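Una campaña de ropa de abrigo pide prendas dobladas y clasificadas antes de octubre

La asociación vecinal de Tiria ha abierto el plazo de entrega de su campaña de ropa de abrigo, que este año cambia de sistema. Las prendas ya no se recogerán en bolsas sin clasificar. Cada hogar que participe tendrá que llevarlas limpias, dobladas y separadas por tipo, según las indicaciones que la entidad ha repartido en los buzones del barrio durante septiembre.

La edición anterior reunió 631 prendas. Buena parte llegó mezclada con sábanas, juguetes y calzado suelto, y la clasificación se alargó hasta entrado el invierno. Según la asociación, algunas familias que habían solicitado abrigos infantiles los recibieron cuando el frío ya estaba pasando. El cambio de este año busca adelantar las entregas a las primeras semanas de noviembre.

La hoja informativa propone trabajar en casa por habitaciones y empezar por el dormitorio. Recomienda vaciar un solo cajón o una sola balda cada vez, extender las prendas sobre la cama y formar allí los montones antes de guardar nada. Los jerséis y pantalones gruesos van juntos; las camisetas y la ropa interior térmica, aparte. Lo que se queda en casa vuelve al cajón el mismo día.

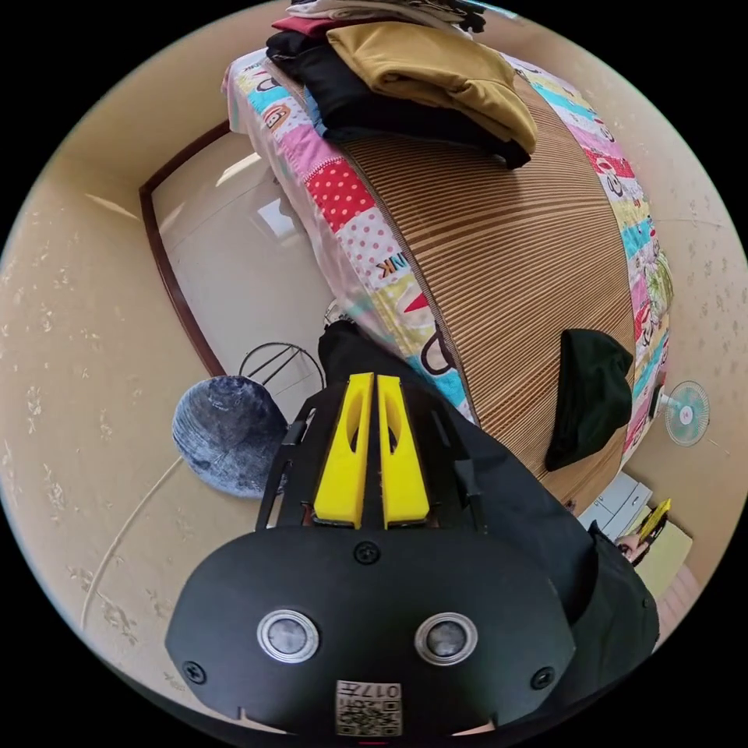
También se pide que las prendas se doblen siempre con la misma medida, de modo que quepan dos montones por caja. Las cajas las facilita la propia asociación: hay 200 disponibles y se entregan en el local de la calle Palacios, de cinco de la tarde a ocho. Cada hogar puede retirar un máximo de 2. Quien necesite más deberá devolver antes las primeras, ya llenas.

En cada caja se anotará con rotulador el tipo de ropa y la talla. No hace falta indicar el nombre de quien dona. Las tallas infantiles se escriben por edad y las de adulto, con la letra o el número que figure en la etiqueta. Si la etiqueta se ha borrado, basta con poner «sin talla» y el local se encargará de medir la prenda.

La campaña admite abrigos, jerséis, pantalones largos, pijamas, gorros, bufandas y guantes emparejados. Las mantas y las colchas se aceptan este año por primera vez, siempre que vengan en una caja distinta y no tengan relleno a la vista. Quedan fuera el calzado, los bañadores, la ropa de trabajo con manchas y los uniformes escolares. Para estos últimos existe un intercambio propio en el colegio Umer, que se celebra en junio.

Las prendas con desperfectos pequeños, como un botón perdido o un bajo descosido, sí pueden entregarse. Irán al taller de costura que la entidad mantiene en el mismo edificio y que el invierno pasado arregló 90 piezas. La asociación ruega que se marquen con un trozo de cinta en la zona dañada — en años anteriores, varias cremalleras rotas pasaron inadvertidas hasta el momento del reparto.

El transporte corre a cargo de Dramton, una empresa de mudanzas de la zona que cede una furgoneta para los traslados al almacén. Las personas mayores o con movilidad reducida pueden solicitar la recogida a domicilio en el tablón del local o dejando aviso en el contestador. La furgoneta pasará por las mañanas, entre las diez y la una, y las cajas deberán estar cerradas y en el portal.

El plazo termina el último día de septiembre. A partir de entonces el local permanecerá cerrado al público mientras se preparan los lotes, y las solicitudes de ropa se atenderán por el orden en que se hayan presentado. Los impresos para pedir prendas están disponibles en la entrada y pueden entregarse en sobre cerrado. La asociación recuerda que no se deben dejar bolsas en la puerta fuera del horario de atención.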